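Rapport de projet de semestre
Suivi de la charge d'entraînement dans une équipe de football américain amateur
Leonie Rüegg et Alois Kuster

1. Contexte

Le club de Nultberg dispute sa deuxième saison en ligue régionale. Les joueurs s'entraînent deux fois par semaine, le plus souvent après le travail, et l'encadrement ne disposait jusqu'ici d'aucun relevé des efforts fournis. Notre projet consistait à mettre en place un suivi simple, utilisable par les entraîneurs sans matériel coûteux.

2. Méthode

Treize joueurs ont accepté de participer. Après chaque séance, ils notaient l'effort ressenti sur une échelle de 1 à 10. La note était multipliée par la durée de la séance en minutes. Les données étaient saisies dans le tableur Altik, puis regroupées par poste : ligne offensive, receveurs, défense.

Le suivi a commencé en juillet, pendant la préparation, et s'est terminé après le match contre Postdale. Nous avons recueilli 156 questionnaires, dont 5 ont été écartés parce que la durée manquait.
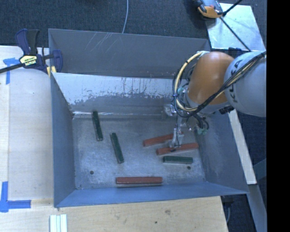 Fig. 1 : Blocs de bois verts et rouge orangé dans un bac en tôle grise.

3. Résultats

La charge la plus élevée apparaît chez les joueurs de ligne pendant la préparation. Elle baisse ensuite au début du championnat, quand les séances de contact sont réduites. Chez les receveurs, les écarts d'une semaine à l'autre sont plus faibles. Deux joueurs ont donné la même note à presque toutes les séances, et leurs réponses sont difficiles à interpréter.

Avant le match contre Schwaiger, l'entraîneur a raccourci la dernière séance. La charge a diminué dans les trois groupes, mais un seul cas ne permet pas de conclure à un effet sur le jeu.

4. Limites

Les notes étaient parfois remplies le lendemain. Le travail physique de certains joueurs en dehors du club n'a pas été pris en compte. Pour la saison prochaine, nous proposons de remplir le questionnaire au vestiaire et d'y ajouter une question sur le sommeil.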